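Mirrors are mean

Filed under: Robot Club, Student Projects | 6 comments

So it's May, and I have spent most of it arguing with a mirror.

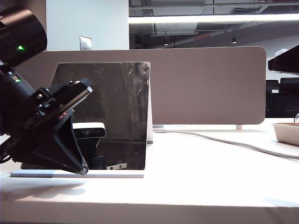

Some background for those of you who come here for the bread posts. I joined the robotics club at Grolville last fall because Lerato Mthembu told me there'd be snacks (there are, sometimes), and by spring I had somehow ended up on the team for the wipe-down challenge. The idea is simple enough to fit on a sticky note. There's a mirror standing upright on a base, it has smudges on it, and the arm has to hold a cloth and clean it without knocking the thing over. Fifty tries, scored by how much of the smudge is gone at the end. That's it! I thought we'd be done in two weeks.

We were not done in two weeks.

The first problem is that a mirror is just about the worst thing you can point a depth sensor at. It doesn't see a surface, it sees the room behind you, so our early maps had a lovely deep hole exactly where the glass was supposed to be. The arm believed the map and tried to reach through. Zanele Tshabalala got to the stop button before I did, and the mirror survived with a new scuff that I'm choosing to think of as character.

Her fix was to stop asking the sensor about the glass at all. We find the base and the support, which are white and boring and show up fine, and work out where the mirror has to be from those. I was a little snobby about this at first – it felt like cheating – but it worked the same afternoon, and my clever version with the reflection filter had been eating my evenings for ages. So the clever version is now in a folder called Sata, named after my aunt's cat, who also never does anything useful.

The second problem is pressure. Push too lightly and you just rearrange the smudge. Push too hard and the whole stand scoots backward across the table, and then every position you worked out so carefully is wrong. We set a limit on how hard the arm can lean, and I've been nudging that number up and down for days. Lerato keeps all the runs in a spreadsheet, and as of last night we're at 300 of them, which sounds impressive until you see how many are marked "slid" in the notes column. She has also started a column called "why" and I'm in it more than I'd like.

Our best practice set so far scored 73, averaged over the fifty tries. The Sayce team is supposedly doing better, but they also said that last year, so who knows. The right half of the mirror is still our weak spot. The wrist has to twist farther to stay flat over there and it runs out of room, and we haven't decided whether to move the base or change the path. I'm for moving the base. Zanele says the rules don't let us. I should probably read the rules.

Next up is making the strokes overlap more, and then I want to try going top to bottom, the way my mom does windows. If anyone reading has done this kind of wiping with an arm, please tell me how you handled the corners, I'm all ears. Bread post soon, I promise – the rye starter is still alive.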